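Notebook, bench 2, August
Clear-the-table task, teleop demos, both arms. Started 9:40.

Task as written on the Kelon sheet: cups and one paper ball on the table, right arm takes the cups to the right bin, paper ball last. Left arm is live but parked, fingers open, over its tray. We record its joints anyway. The last model we trained on right-arm-only logs let the left arm sag as soon as it had both arms to drive, and I do not want to go through that again.

Setup carried over from the previous session: leader arms on the Skavov driver, follower gains unchanged, gripper current limit at 4 on the slider. Zeroed both leaders against the jig before the first take. Right wrist roll was off by almost 5 degrees at zero. Re-homed it and it came back clean. Left was fine.

First block was paper cups. The cup wall gives well before the current limit trips, so the limit is no help here and the operator has to stop closing by eye. With no force coming back through the leader, that means watching the rim and nothing else. My first takes all overclosed. What I settled on: one finger inside the rim, one outside, close until the rim moves, hold the leader trigger there and lift. Slow on the close, normal speed for the rest.
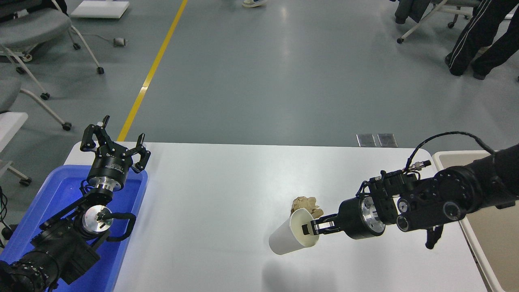 Second thing from that block is what to do when the paper ball and the cup end up together. The task sheet says nothing about it. If the ball is in the cup when the cup goes to the bin, the end state is correct and the step order is wrong. I am marking these "merged" in the notes column and keeping them out of the main set until we decide. They are good grasps and I would like to use them for the grasp-only model at least.

Changed the current limit to 6 for a few takes to see if a stiffer hold helped with the tilt. It did not. The cup rotates about the contact line whatever the force, because two fingers on a thin rim is a hinge. Put it back to 4.

Start poses. I had been resetting the table by hand to whatever looked right, and looking back through the logs the cup start positions are bunched up close to the near edge. The policy will learn that the cup lives there. For the next block I used the Damasceno layout script, which throws out a cup position and a ball position on a grid, and placed things to match within a finger width. It adds time to each reset, but the spread is much better. I reject any layout where the ball lands between the right arm and the cup, as the approach then needs a detour the leader arm is awkward at.

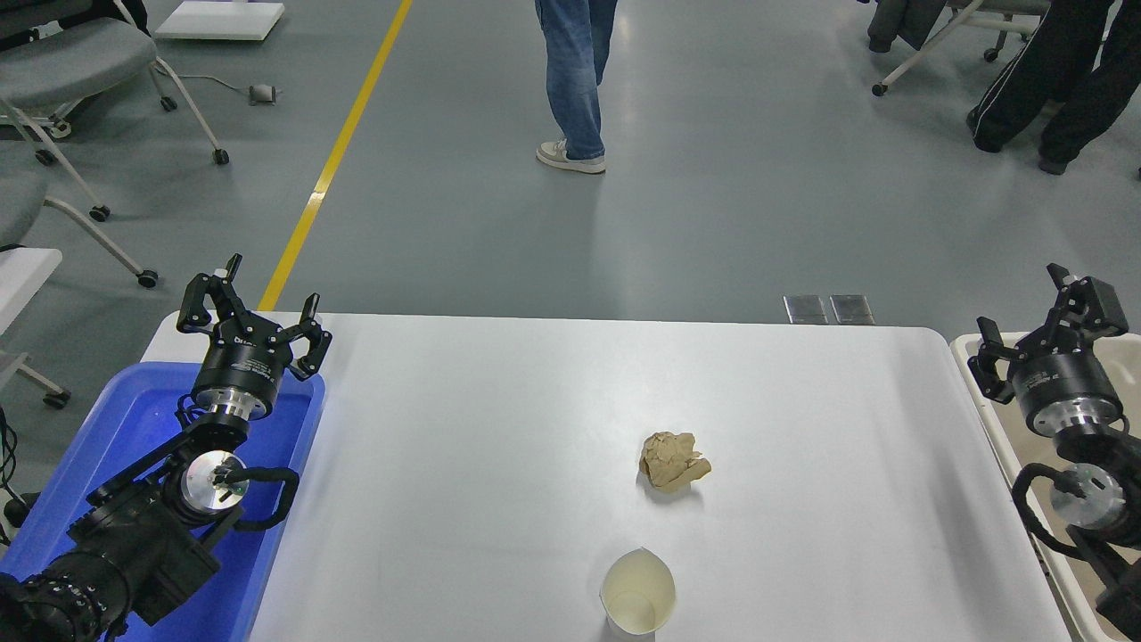 Start state, paper cup near, ball behind. Both grippers open.

Note for whoever takes the next shift: wait for both grippers to report open before pressing the pedal. If you start recording while one is still moving, the first few frames carry an action with no matching leader input and the checker throws out the whole episode. I lost takes to this before lunch and only found it in the checker output.

Also, keep the start still for a full second. The trimming step looks for the first motion above threshold and needs some quiet before it. If you are already drifting the leader toward the cup when the pedal goes down, it trims into the approach.

11:15. Swapped paper cups for the clear plastic ones. Different problem. The rim is stiffer, so the pinch is more forgiving, but the wrist camera has very little to go on. The rim shows up when the overhead light catches it and is close to invisible otherwise. From the operator seat I was judging finger depth from the head view only, and depth is exactly what the head view is bad at. Two habits that helped: come in from above with the inside finger first, and stop as soon as the tip is below the rim line. Going further buys nothing and brings the gripper body down onto the cup.

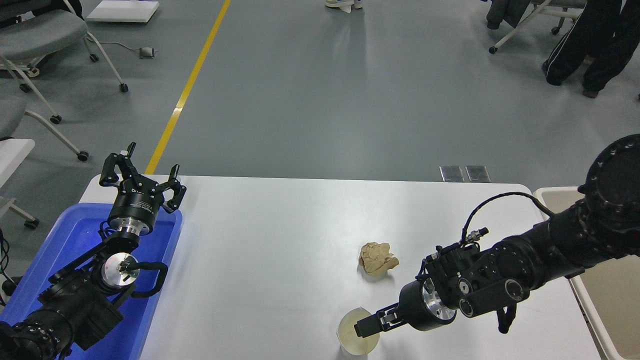

Clear cup, finger tip just inside the opening. Ball left for last.

Leader latency showed up more here than with the paper cups. Small corrections at the tip overshoot, then you correct back, and the demo ends up with a wobble in it that the model will copy faithfully. Measured the delay from leader encoder to follower command with the Kalter logger: 100 ms at the worst points, lower most of the time. The peaks line up with the camera writer flushing to disk. Moved the recording target to the second drive and the peaks shrank. Have not measured it properly again. To do.

In the meantime the rule is one correction, then commit. If the finger is still wrong after one correction, back out above the rim and come in again. A clean retry is more useful to us than a long fiddle at the contact point, and the retry is behavior we want the policy to have.

Afternoon, 1:30. Ball-only episodes, to even out the set. The full task gives one ball pick per episode at the very end, when the operator is tired of the episode and hurries it. It shows in the logs: ball approaches are faster and less varied than cup approaches. So this block starts with the cup already cleared and only the ball left to pick.

The ball grasp itself is easy. Close on it anywhere across the wide side and it compresses and holds. What makes it annoying is the release over the bin. The paper has creases that catch on a finger, and it can stay hanging after the gripper opens. Opening fully and pausing with the gripper level was less reliable than opening with the wrist rolled a little. I roll it the same direction every time. It might be better to vary it, but I would like one working release in the data before adding noise to it.

The ball also needs replacing from time to time. After enough grasps it packs down smaller and harder and stops looking like the one in the early takes. New sheet, crumple once, do not squeeze.
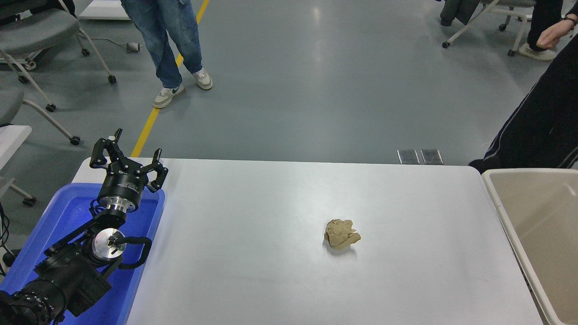 Bhavana Menon read the draft of this page and disagrees about the ball-only block. Her note, copied in: if the model sees the ball picked from a table that never had a cup on it, you are teaching it a task we do not run, and the history frames will not match. Collect full episodes and tell the operator to slow down at the end. If you keep the short ones, tag them and weight them down.

Fair point on the history frames. With the current window the model sees far enough back that a cleared table with no prior motion is a distinct state. I have tagged them "short" and left them in their own folder. We can train with and without and compare the final pick.

Open items:
Re-measure leader delay with the recording on the second drive.
Decide on "merged" episodes.
Ask for softer finger pads. The current tips mark the paper rims.
Add a gripper-open check to the pedal script so it refuses to start.
Right wrist roll zero: check again before the first take next session and write the value here.

Stopped at 4:10. Arms parked, leaders on the stand, logs copied. The checker is still running on the last block.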